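CPU socket (desktop computers)

A CPU socket is the connector that holds a processor on a motherboard and joins it electrically to the rest of the system. In land grid array types the spring contacts are in the socket, and the processor carries flat pads. A hinged load plate, locked by a lever, presses the two together.

Installation

The case is laid on its side and the side panel removed. The lever is released and the load plate raised. The processor is lowered vertically, with its notches matched to the socket keys, and is not slid or pushed.
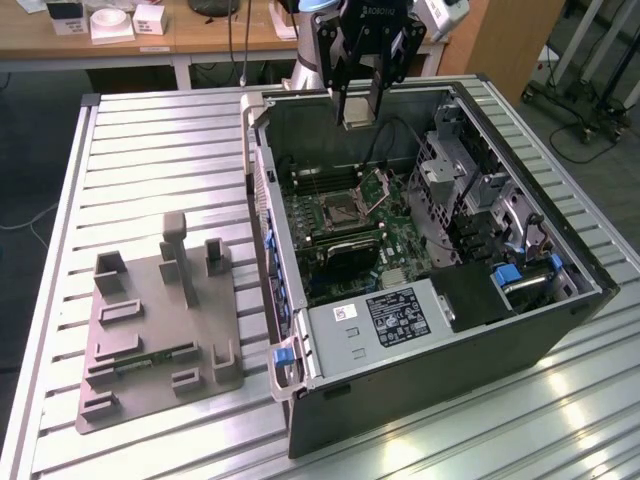 Once the processor is seated, the plate is closed and the lever hooked under its tab. Thermal compound is applied before the heatsink is mounted.

See also: Heatsink; Memory slot; Motherboard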